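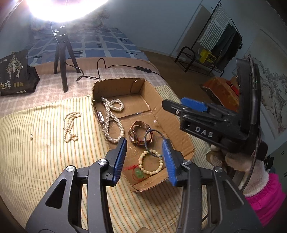 Plornbridge School Timetables - README

What's in it

Bell schedules and lesson timetables from lower and upper secondary schools in the Plornbridge and Drastovwood districts. 2505 rows, 48 schools. One row = one class period for one group. Lunch and recess get rows too, type "break".

No student names, no grades, no attendance. Teacher column was dropped before the files were merged.

Files

periods.csv - the main table
schools.csv - one line per school, district, grade range, boarding yes/no
calendar.csv - term dates and holidays, first term starts in October for Drastovwood
codes.txt - subject codes, read this first

Columns in periods.csv

school_id, group, weekday (1 to 5, 6 if the school has Saturday mornings), start, end, type, subject_code, room_type

Times are local, 24 hour, no seconds. Shortest period is 30 minutes, longest is 70. Anything outside that was a typing mistake in the source and got fixed by hand against the printed timetable.

Where it came from

Schools sent whatever they had. Spreadsheets mostly, a few PDFs, some paper. Paper ones typed in twice and compared. Subject names mapped to the Kullomitz code list, version 2, with a few extra codes for things Kullomitz doesnt cover (study hall, homeroom, supervised homework).

Known problems

- Alternating weeks. Only week A is in here. Week B is on the list for the next release.
- Two Drastovwood schools share a gym, so the same slot shows up under both ids. Not a duplicate, leave it.
- Study hall vs free period: schools use the words differently. We kept thier word, see the notes in codes.txt.
- room_type is blank a lot. Blank means not reported.
- Older exports have "PE" and "Sport" as separate codes. Merged now.

Loading

Files are UTF-8, comma separated, header in row one. The Gentile scripts in /tools read them as is. Run check_overlap first, it prints any group with two lessons at the same time. Should print only the gym rows.

Changes

Sunday, May 26, 2019 - merged sport codes, fixed end times for Saturday mornings, new codes.txt

Corrections: open an issue with the school_id and the row. Please dont send whole edited files, too hard to compare.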